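Home robots, can they do chores yet or not?
General chat > Automation at home

Drudberg
6:40 pm
Mate at work says he'll have a robot doing his ironing by September. I say no chance. Anyone here got one doing anything useful? Not hoovers, we all have a hoover.

flamedier
6:52 pm
Define useful. Ours at the shop shifts boxes from the back to the counter all day. Never moans. 14 months in and paid for itself

Addo
7:05 pm
Boxes is easy though. Same box same shelf. Try a bedroom.
I mess about with simulated rooms in the evenings, training a policy to open doors and tidy up. Doors are still the worst bit.

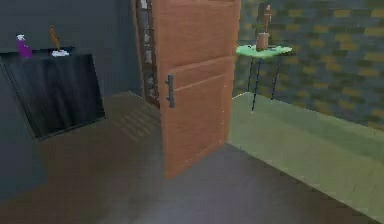
Getting a door half open, fine. Getting it open enough to drive through without clipping whatever's next to it, different job. Last batch was 260 tries and it got through on almost none of them. Then you want it to pick up a spray bottle and wipe down a cabinet?? Years off.

flamedier
7:11 pm
so prop the door open. sorted

Addo
7:13 pm
And when someone shuts it

Sumia
7:30 pm
Bit harsh Addo. 5 years ago they couldnt find the handle. Also simulated isn't real, real doors have give in them. Might be easier in a proper house

Addo
7:38 pm
Or harder. Real ones stick, mine don't even do that. No carpet edges either, no dog.

Drudberg
7:44 pm
So thats a no on the ironing then

Sumia
7:46 pm
Folding towels maybe. Slowly. I'd give it 2 years

flamedier
8:02 pm
I'd pay for towels tbh. Anyone know what teh folding ones cost to rent?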